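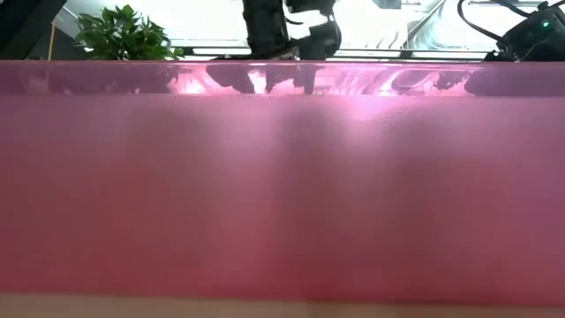

Grirkine 浅型ビン 赤系（品番 GK-1006）

ホーム ＞ 作業台まわり ＞ 容器・トレー ＞ Grirkine

品番　GK-1006
シリーズ　Grirkine
製造　Brullidetti
国内取扱　Sombatkul
区分　卓上用浅型容器
材質　プラスチック
色　赤系（色番号33）
梱包単位　21個
販売単位　1個から
在庫区分　標準在庫品
最終更新　2023年11月9日

概要

Grirkine 浅型ビンは、作業台の上で小物を一時的に置くための容器である。形状は長方形、底面は平らで、四辺に低い立ち上がりをもつ。蓋は付属しない。仕切りを入れずに一つの区画として使う前提で設計されている。

対象とする作業は、部品や小物の仮置き、仕分け、取り分け、検品前後の受け渡しなど。長期保管用の箱としては設計していないため、積み上げて棚に収める用途には同シリーズの深型を選定のこと。

本ページの記載は赤系（色番号33）に限る。無色、灰、青については各色のページを参照。形状と取付部品は全色共通だが、表面仕上げの区分が色によって異なる。

各部の仕様

側壁
外面はつや消しで、表面は平滑。細かな凹凸による模様は入れていない。反射が弱く、照明の下でも外面に強い光点が出にくい。指紋は光沢面に比べて目立たないが、油分が付いた手で触れた場合は濃淡として残る。

上縁
上縁は光沢仕上げ。側壁の外面と仕上げを変えてあるため、斜め上から見たときに縁の位置を識別しやすい。周囲のものが縁に映り込むことがある。これは仕様であり、仕上げ不良には該当しない。

底面（内側）
平底。中央の盛り上がりや排水溝は設けていない。平たいものは底面に密着しやすく、指先で縁を起こして取る動作が必要になる。薄いカードや板状の部品を多く扱う場合は、別売の底敷きを併用すると取り出しやすい。

底面（外側）
滑り止めの脚は標準では付かない。表面が滑らかな天板で使用し、容器の移動を抑えたい場合は、別売の接着脚を四隅に取り付ける。接着脚を付けると容器の高さが増すため、棚板や引き出しの内寸に余裕がない場所では事前に確認すること。

隅部
四隅は内側に丸みをもたせてある。拭き取りの際に布が隅まで届く。丸みの分だけ隅の有効面積は減るので、角の立った箱形のものをすき間なく並べる用途では、外形寸法から計算した個数が入らない場合がある。

寸法

寸法は内寸、外寸ともに図面で管理している。図面は製品資料の請求欄から入手できる。ページ上に数値を掲載していないのは、成形時期によって公差の表記が改訂されているためで、選定には必ず最新版の図面を用いること。旧版の図面は廃棄し、併用しない。

内寸は底面で測定した値と上縁で測定した値を分けて記載している。側壁にはわずかな抜き勾配があり、両者は一致しない。箱やトレーを内側に落とし込んで使う場合は、底面側の値で判断する。

色と見え方について

色番号33は赤系として登録している。色の見え方は照明の種類、光の向き、背景の明るさによって変わり、珊瑚色に近く見える場合、桃色に寄って見える場合、紫がかって見える場合がある。画面上の色と現物の色を比較しての合否判定はできない。色の確認が必要な場合は、色見本の貸出を利用のこと。

窓に近い場所では、時間帯によって同じ容器の上部と下部で色調が違って見えることがある。容器の色で区分を管理している作業場では、設置位置を決める前に、実際の照明条件で他の色と並べて判別できるかを確認する。特に、隣の区分に橙系や濃い桃色系の容器を使っている場合は混同が起きやすい。色名に加えて表示札を併用することを推奨する。

赤系の容器に入れると識別しやすいもの、しにくいものの目安は次のとおり。

白、淡灰、無彩色の淡い部品：識別しやすい
黒、濃灰の部品：識別しやすい。ただし照度が低い場所では影と区別しにくい
銅色、茶系の部品：やや識別しにくい
赤、橙、桃色の部品：識別しにくい。無色または灰の容器を推奨
透明部品：内容物の輪郭が出にくい。底敷き（黒）を併用

白い部品を扱う場合、容器の色が部品の側面に薄く映ることがある。部品の変色と誤認しないよう、外観検査は容器から取り出した状態で行う。
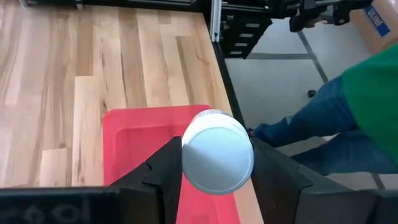
設置する天板との組み合わせ

本製品は平らな天板に直接置いて使用する。取扱ページでは、木製天板として Diltgate の堅木集成タイプを併売している。淡い色調の板を継ぎ合わせたもので、板ごとに色の濃淡があり、木目や節の出方も一枚ごとに異なる。濃い筋や節は天然材の特徴であり、交換の対象外とする。

淡色の木製天板は赤系の容器との明度差が大きく、容器の位置を遠目にも確認しやすい。白い小物を天板に直接置くと、照明によっては板の淡い部分と紛れることがあるため、小物はできるだけ容器内にまとめる。

木製天板で使用する場合の注意を以下に示す。

一、濡れた容器を天板に置いたままにしない。底面と天板の間に水分が残ると、塗装の種類によっては白化や輪染みが生じる。

二、容器を引きずって移動しない。底面の下に砂や金属粉が入ると、天板と容器の両方に線傷が付く。持ち上げて動かす。

三、接着脚を付けた容器を長期間同じ位置に置く場合は、September 以降の改訂品（脚の裏面に刻印があるもの）を使う。改訂前の脚は、一部の油仕上げの天板に跡を残すことがある。

四、天板の端に寄せて置かない。容器の一部が天板から張り出した状態では、縁に手を掛けたときに傾く。

天板の継ぎ目に段差がある場合、容器がわずかにがたつくことがある。がたつきは容器の向きを変えるか、継ぎ目をまたがない位置に移すことで解消する場合が多い。解消しない場合は、容器を平らな定盤に置いて底面の反りを確認する。反りの許容値は図面に記載している。

内容物の入れ方

円筒形の小物は、寝かせて入れると底面を転がる。転がりを避けたい場合は端面を下にして立てるか、底敷き（格子）を併用する。立てる場合は、側壁の高さより背の高いものを縁の近くに置かないこと。容器を持ち上げたときに外側へ倒れる。

側壁が低いため、内容物を山積みにすると縁を越えてこぼれやすい。一段で並べるか、縁の高さを超えない量にとどめる。片手で運ぶ場合は、長辺の中央ではなく短辺側に重いものを寄せる使い方をしない。重心が偏ると、持ち手側の側壁がたわむ。

静的な耐荷重は、均等に載せた状態で約3000グラム。集中荷重についてはこの値を適用できない。金属の塊や工具の角など、接触面積の小さいものを置く場合は底敷きを敷き、落とし込まずに静かに置く。

本製品は食品用容器としての確認を行っていない。食品を直接入れる用途には使用しない。個包装されたものを入れる場合も、保管場所の衛生基準に従うこと。

使用環境

屋内専用。直射日光が長時間当たる窓際では、年単位の使用で退色が進む。退色は強度の低下を直ちに示すものではないが、色で区分を管理している場合は、退色した容器を新しいものと混在させると判別に支障が出る。同じ区分の容器は同時に更新することが望ましい。

火気、加熱器具、はんだごての近くでは使用しない。熱いものを直接入れない。使用温度範囲は図面の注記欄に記載している。

静電気対策は施していない。静電気に敏感な電子部品を扱う場合は、導電タイプ（別シリーズ）を選定する。底敷き（導電）を本製品に敷いても、容器全体としての対策にはならない。

有機溶剤、強い酸、強いアルカリとの接触は避ける。切削油が付着した部品を入れた場合は、作業終了後に拭き取る。付着したまま放置すると、つや消し面に染みが残ることがある。

清掃

日常の清掃は、柔らかい布による乾拭きまたは水拭きで足りる。汚れが落ちない場合は、薄めた中性洗剤を布に含ませて拭き、洗剤分を水拭きで取り除いてから自然乾燥させる。

研磨剤入りの洗剤、金属たわし、メラミンフォームは使用しない。つや消し面では擦った部分だけ光沢が出て、元に戻らない。上縁の光沢面では逆に細かい傷で曇りが生じる。

アルコールは、低濃度のもので短時間の拭き取りに限り使用できる。吹き付けたまま放置しない。目立たない箇所で確認してから全体に使う。

食器洗浄機、乾燥機は使用不可。変形の原因となる。

粘着ラベルを直接貼る場合は、再剥離タイプを選ぶ。つや消し面に強粘着のラベルを貼ると糊が残り、除去の際に表面を傷めやすい。表示札用の差し込み具は別売で、上縁に掛けて取り付ける。

収納

空の容器は同一品番どうしで重ねることができる。抜き勾配が小さいため、完全には入れ子にならず、重ねた高さは容器の数に応じて増える。濡れたまま重ねると密着して外れにくくなるので、乾燥後に重ねる。

内容物を入れたままの段積みはできない。上段の底が下段の内側に落ち込み、内容物を押しつぶす。

外れなくなった場合は、無理にこじらず、短辺の中央を軽く内側に押して空気を入れる。ドライバーなどを差し込むと上縁が欠ける。

点検と交換の目安

次のいずれかに該当する容器は使用を中止し、交換する。

上縁に欠けまたは鋭い角がある
側壁または底面に亀裂がある
隅部に白化がある（繰り返しのたわみによるもの）
平らな面に置いたとき、許容値を超えるがたつきがある
洗浄しても落ちない油分または薬品の付着がある

隅部の白化は初期には目立たない。明るい場所で側壁を軽く押し、色の薄い筋が出ないかを見る。赤系は無色に比べて白化を見つけやすいが、反射光を白化と見誤ることがあるので、角度を変えて確認する。

付属品および別売品

付属品はない。別売品は以下のとおり。

底敷き（黒）　透明部品、淡色部品用
底敷き（格子）　円筒形、球形の小物用
底敷き（導電）　他シリーズと共用
接着脚　四個一組。取付前に脱脂が必要
差し込み具　上縁掛け式。表示札は含まない
色見本　貸出のみ

底敷きは底面の内寸に合わせて裁断済み。隅の丸みに合わせた形状のため、他社の容器には適合しないことがある。接着脚は貼り直しができない。位置決め後、一晩置いてから使用する。

深型との違い

深型は同じ底面形状で側壁を高くしたもので、底敷きは共用できる。差し込み具も共用可。深型は蓋の取付に対応し、蓋付きの状態で段積みができる。卓上で内容物を頻繁に出し入れする場合は、手の当たりが少ない浅型が適する。二つの型を上下に重ねて保管することはできない。

注文について

一個から注文できる。梱包単位は21個で、梱包単位の倍数で注文した場合は元箱のまま出荷する。端数は緩衝材で包み、別箱に入れる。色の混載は可能だが、混載した場合は元箱での出荷にはならない。

同じ色番号でも、成形時期の異なるものを並べると色調にわずかな差が見えることがある。色調をそろえたい場合は、注文時の備考欄に「同一ロット希望」と記入する。在庫の状況により納期が延びる。

Diltgate の天板は大型品扱いのため、本製品とは別便になる。天板の板目、節の位置、色の濃淡の指定は受け付けていない。

返品は未使用かつ未加工のものに限る。接着脚を取り付けたもの、ラベルを貼ったもの、穴を開けたものは対象外。輸送中の破損は、到着後すみやかに外箱を保管した状態で Sombatkul の取扱窓口へ連絡のこと。

関連品

Grirkine 深型ビン
Grirkine 浅型ビン 無色
Grirkine 浅型ビン 灰
Grirkine 浅型ビン 青
Diltgate 堅木天板
底敷き 各種

資料請求　図面　色見本の貸出　取扱窓口　返品規定

仕様は改良のため予告なく変更することがある。記載の社名および製品名は各社に帰属する。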